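Redoing the supply table this week. Notes as I go, mostly for my own reference.

The system so far: one basket per category, no lids, nothing stacked. Lids get left off after two days and then you have a lid to store as well.

Baskets are plain white plastic with perforated sides. I bought four of the Marik ones in February and they've held their shape. Rounded corners cost you some usable volume compared to a square bin, but cloth doesn't care about corners.

Category one is white cloths. These had been living in whatever bag was nearest, which meant pulling out three to get one.

Folding method: in half, in half again, press the air out with a flat hand, lay it in. I tried rolling. Rolls fit more per basket but they unwind when you pull the one next to them.
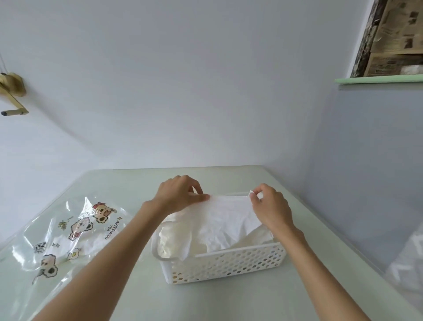

Fold size should come from the basket, so measure the inside at the base and not at the rim. Most of these taper. Mine loses 15 mm over the height, enough to make the bottom layer buckle if you fold to the rim measurement.

Press down at each layer, not only at the end. Soft fabric traps a surprising amount of air and the last few pieces end up sitting proud.

Someone asked about weight. A full basket came in at 826 g on the kitchen scale, basket included. The first attempt, folded badly, was 800 g and looked fuller.

On perforated vs solid sides: perforated, for anything textile. Solid sides are easier to wipe down, but if a cloth goes in slightly damp you will smell it by the end of the week. Ask me about the Cadar bin.

The Cadar bin was a solid-sided box with a good lid. Cloths went in after a wash, lid went on, and the whole lot had to be washed again. It holds batteries now.

Bags: I keep a few clear printed ones for spare stock. Bears, fried egg, "AFTERNOON TEA" down the side. The print does nothing for function, but clear film means I can check what's in there without opening it.

Clear bags lie flat when empty and take up no shelf depth. The drawback is that they slide. If you have a glossy tabletop, keep them away from the edge while you're working.

Work order that has been fastest for me: bag to the left, basket in the middle, nothing to the right. I'm right-handed. Mirror it if you aren't.
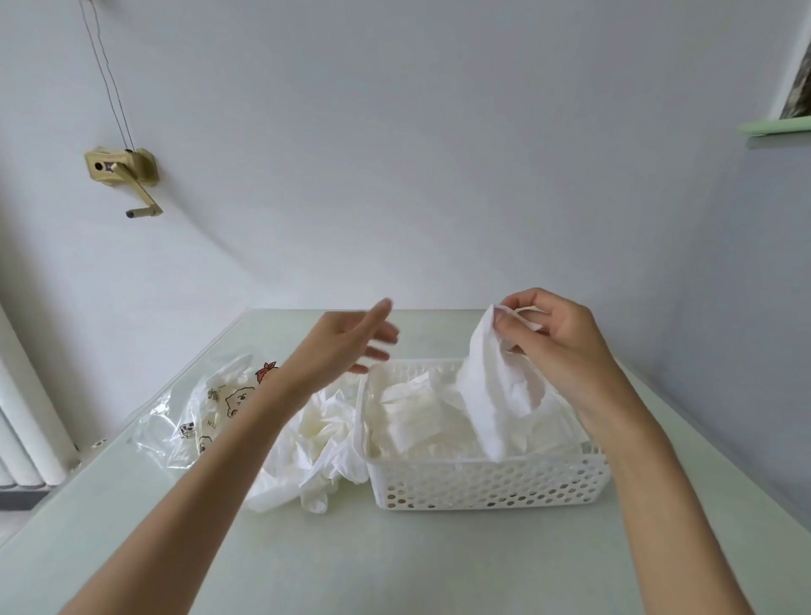

Fill level: stop a little short of the rim. Overfilled, the top piece catches on the shelf above and drags the next two out with it. Underfilled, everything slumps to one end when you carry the basket.

If a piece won't settle, lift it by one edge, let it hang, and lower it back in. Pushing it sideways just moves the crease somewhere else.

Rotation: new pieces go in at the left end, used from the right. Stacking on top means the bottom layer never gets used. I found cloths from the Ekanayake order down there that still had the fold lines from the packet.

Labels are still undecided. Tape doesn't stick well to a perforated wall. A tag through one of the holes works but swings around. Currently testing a Cloris clip-on holder, which grips the rim and so far stays put.

Next is the paper goods basket. I have a pack of 500 napkins that fits nothing I own. Will post the measurements once I've tried it on its side.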